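Flisutent – household sorting words, data card and readme

Last touched 30/09/2019. Maintained by Rafia Dogar, with label checking by Naheed Magsi. Bug reports to either of us, Rafia answers faster.

What it is

A list of 3,791 short phrases people use when they say where a thing in the house goes. "Bottom drawer, the sticky one." "With the batteries." "Wherever dad put the other ones." Each phrase has a label for the kind of place meant and a label for how exact the speaker was being. Plain text, tab separated, one phrase per line.

Name means nothing. It was the folder name and it stuck.

Why we made it

Needed something for a small class on place words and couldn't find it. The lists we looked at were full of streets and cities, or else very tidy sentences like "the cup is on the table". People at home don't talk that way. They say "in the thing by the door" and everyone in the family knows what thing. We wanted the messy kind.

What's in the download

phrases.tsv – the main file
labels.txt – what each label means, with notes
splits.txt – which lines are train and which are held out
odd.tsv – phrases we couldn't agree on, kept apart on purpose
changes.txt – short, not complete before version 2

Columns in phrases.tsv, in order: line id, phrase, place label, exactness label, speaker code, round. Speaker codes are random letters and do not map to anything we still have. Round is 1 or 2.

Where the phrases came from

Two rounds. First round was a paper form, people wrote down what they would shout back if somebody in the next room asked where the scissors were, or the tape, or the spare key. Got a lot of scissors. Sorry about the scissors.

Second round was talk, not writing. Pairs of people putting away a mixed bin of small stuff, one person holding the thing and the other saying where. Naheed typed up the talk afterward. This round is much better, shorter phrases, more pointing words, more "no, the other one". If you only have time for one part use round 2.
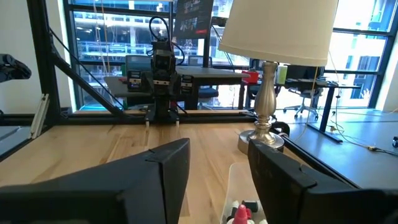
The typed version keeps false starts but drops coughs and laughing. If a speaker changed their mind halfway ("top shelf, no wait, the basket") we kept the whole thing on one line and labelled it for the final answer. Some of you will hate this. The first answer can be recovered from the text with a bit of work.

Labels

Place label is one of: container, surface, furniture, room, near-thing, person, unclear.

near-thing is for "by the kettle", "next to the bread". person is for "ask your aunt", "Sam has it", which we count as a place becuase speakers plainly do.

Exactness is one of: exact, close, vague. Exact means a stranger could find it from the phrase alone. Close means someone who lives there could. Vague means good luck.

Bottom drawer is close, bottom drawer left of the oven is exact. "Drawer" by itself is vague unless round 1 form asked about a single room, see labels.txt. That rule was added late and there are probably a few lines in round 1 that still have it wrong.

Labelling was done by both of us separately, then we sat down and argued. Where we couldn't settle it the line went to odd.tsv. Don't train on odd.tsv without reading it first, the labels in there are Rafia's in one column and Naheed's in the next and neither is the answer.

Splits

Held out set is 1,000 phrases. Rest is train. No speaker is in both. There is no separate dev set, cut your own from train. We did it with 200 lines and that was fine for what we were doing.

The split is by speaker and so the held out set has slightly more round 2 than it should. Known, not fixing.

Cleaning

Lower case throughout, names changed, house numbers taken out. Pet names left in. Spelling in round 1 fixed only where the word couldn't be read otherwise – "draw" for "drawer" stays, it's how people write it and you will want to handle it.

Exact duplicates removed inside a speaker, not across speakers. So "on the table" is in there many times. Count them before you report a score, a model that has learned that one phrase looks cleverer than it is.

Loading it

Any tool that reads tabs. Turn quote handling OFF. There are stray quote marks in the phrases and at least one common spreadsheet program will eat half the file without saying anything. The Grakasel reader works too if you have it, use the plain profile. The Fiko script that used to ship in this folder is gone, it only worked on one laptop.

Encoding is utf-8, no byte mark. Line ends are the unix kind since August, if your old copy has the other kind get the new one.

What it's not good for

Anything outside a home. Offices and shops have their own words and we have none of them.

Speech work, there is no audio to give you. Don't ask, it was deleted after typing as we promised people.

Measuring who is tidy. Somebody tried.

Also the speakers mostly knew each other, so there's a lot of shared knowledge packed into short phrases. A phrase list from strangers would look very diffrent.

Known problems

Scissors, see above.
A few lines have a trailing space, strip them.
The label "furniture" and the label "surface" overlap on tables and we leaned toward surface, not always.
"Bhutto" shows up in several phrases as the name of a cat. Left as is, labelled near-thing when something is said to be beside the cat.
Round 1 ids don't start at one.

Using it

Free for teaching and research. Say where you got it, link the folder and give the version number. If you fix labels send them back, a tab file with line id and new label is enough, no need to write an essay about it.

To do

Go through odd.tsv again
Write up the round 2 instructions properly
Check "drawer" in round 1
Plural places ("in the boxes") need a note in labels.txt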